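Savholm season 2: did they really name the baby Skindel?

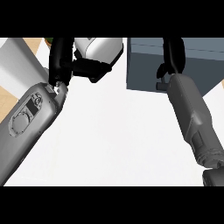 tessa_r
Just finished episode 5 and I don't know what to make of the birth announcement. Snežana Ristić posted the name an hour after it aired, so it isn't a cliffhanger trick. The baby is Skindel Magagula. The Magagulas already have a Lutach, so I guess it fits. I told my sister the nursery would be bright white like every other room in that house, white as that tabletop up top, and she said no way, they'll go green. We have a bet on it.

porchlight52
It's a family name. Snežana said so last season at the dinner with her mother-in-law. People weren't listening.

mmk
She said Lutach was a family name. She never said that about Skindel. I rewatched it in November.

porchlight52
She said both were on the list. The grandfather had the list.

mmk
The list was for the dog.

dana_in_ohio
Can we not pick on a newborn's name? I have a cousin with a stranger one and she's fine. What bothers me is that they had a crew at the hospital at 2 in the morning.

tessa_r
The crew was in the parking lot — they said that in the recap. I'm not picking on the baby either. I like the name more than I did an hour ago.

mmk
Parking lot or not, somebody filmed the hallway. I agree with Dana on that part.

porchlight52
Found the dinner clip. OK, the list was for the dog. She still says "family name" at the end of it though.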